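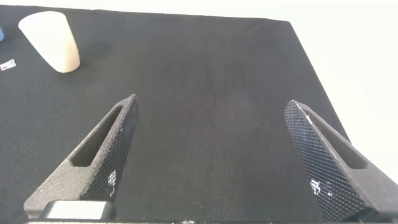 Derwood Robotics Group | Teaching by Demonstration team

Would you like to spend a few hours a week showing a robot how to pick things up?

We are looking for patient, friendly people to join us as paid demonstrators. You would guide a two-fingered gripper by hand controller towards everyday objects - a pale cup standing on a black cloth, say - and carry each little task through from start to finish. Every go is recorded from the wrist and becomes one more example for our learning system, Hellow, to study. We have 1,502 of them so far and would dearly like a good many more before the autumn.

You don't need a technical background, and we mean that warmly. Ngân Tiêu, who looks after training, came to us from a bakery, and Leonidas Balaskas had been teaching the cello for years. What helps most is a steady hand and a willingness to do the same small thing again, a little differently each time, with the cup moved or turned. Clumsy attempts are kept too, so please don't fret about them.

Sessions last 72 minutes including a proper tea break, and we ask for two a week over eight weeks. Pay is £39 a session, with bus fares on top. You will be seated throughout, and we can adjust the chair, the desk and the controller - do tell us what suits you. Left-handed people are very welcome, as we had far too few in April.

To apply, write a few lines about yourself to Imogen Hulme at Derwood, Room 188, or leave a note for her at the front desk. A CV is not needed. Please let us hear from you by 31/05/2023. Châu Đoàn will then ring to arrange a short visit, so you can have a try before deciding.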